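Jun 28, 2023, Ghada Nassar
Last updated: July
1 min read

Wage check, Naltton: finished the back-pay sums and they match! 51 payslips in, 20 short of the legal minimum, 2,782 owed in all. Marwan's overtime column works beautifully.

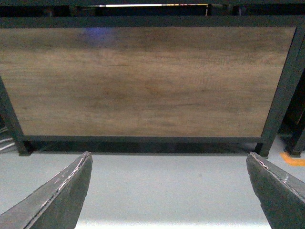
Wood-grain panel, dark metal frame.

Tarık wants the unpaid travel time split out by site, so Brembridge next (can't wait, their rotas are lovely and tidy). Still missing 3 timesheets. Ask Ah-rin about the holiday rate.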